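4.2 Edição em massa e catálogos herdados

O segundo lojista, a Nandevik, chegou ao estudo com 3,000 produtos exportados para uma folha de cálculo cujo separador principal se chamava "final_final". Importámos o catálogo para o Beteck e pedimos aos participantes que corrigissem preços, categorias e variações sem abandonar o navegador. A maioria cumpriu. Os restantes abriram o Excel noutra janela, por hábito ou por lealdade.

O ganho mais claro surgiu nos atributos duplicados: 58 grafias de "unidade" ficaram reduzidas a nove, e a equipa da loja defendeu cada uma das sobreviventes com convicção. O modelo de custos de Baranauskienė previa este resultado, embora com um otimismo que não partilhamos quanto à paciência humana. 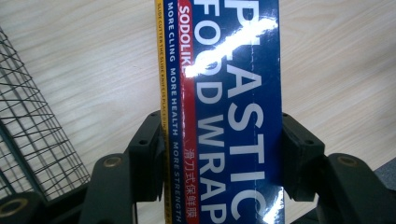 Leitura: 9 min

Figura 3. Película aderente para alimentos, em caixa.

No catálogo da Gernent, com 2,000 referências, a filtragem por etiqueta revelou-se mais lenta do que a pesquisa por texto. A secção 4.3 trata dos índices.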